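Free shirts and a folding morning at Kutholm hall

14 December 2018

Kutholm's winter clothes giveaway opens tomorrow at ten, and the folding is nearly done. Doors at the Jurby Street side. No tickets, no forms, bring your own bag.

Organizer Mirko Marchetti says 961 items came in this time, up from 379 at the August one. Mostly tops. Kids' things went into the back room first and were sorted by age, grown-up shirts and sweatshirts came after, and those are what the tables were full of this morning.

"We thought we had enough table space. We did not," Marchetti said. "Then the soft stuff arrived all at once."

Everything gets folded to the same size so it fits the Nestix crates, which the hall has on loan until the new year. Sleeves in, bottom up, print to the front if there is one. That last bit is new – in August people were unfolding every shirt in the pile to see what was on it, and by noon teh whole table had to be done over.

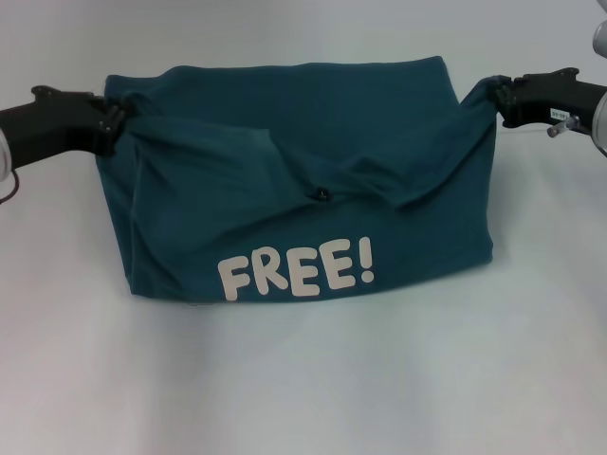

A teal T-shirt with "FREE!" on the front, part of the folding at Kutholm.

Thin T-shirts are the slow ones, according to Marchetti. They slide, the sleeves creep back out, and a bundle that looked square goes lumpy as soon as it is picked up. Sweatshirts hold a fold better but eat up the crates. Around 3 of the thick ones take the space of a whole row of tees.

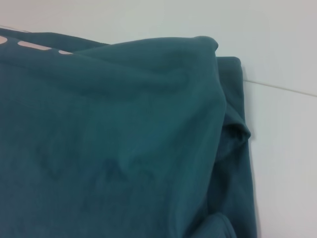

Soft teal fabric in folded layers, with part of a pale print near the top.

Sizes go by table, small nearest the door. Colors are mixed, so expect to dig a bit. Limit is 2 tops per person untill one o'clock, after that take what you like. Coats are on the rail by the stage, no limit on scarves. 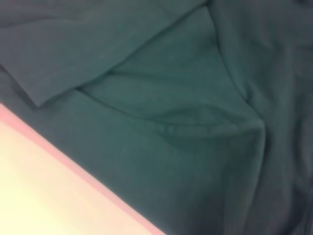

Anyone with an hour free this afternoon can still come and fold. Side door is open to six, ask for Marchetti. Coffee and rolls from Sorrentino, the bakery across the road, while they last. No more donations at this point please – the back room is full and the next drop-off is not until spring.

Parking behind the hall is closed for the morning. Use the school lot. Leftovers go on to the Jurby Street shelter once the tables are cleared.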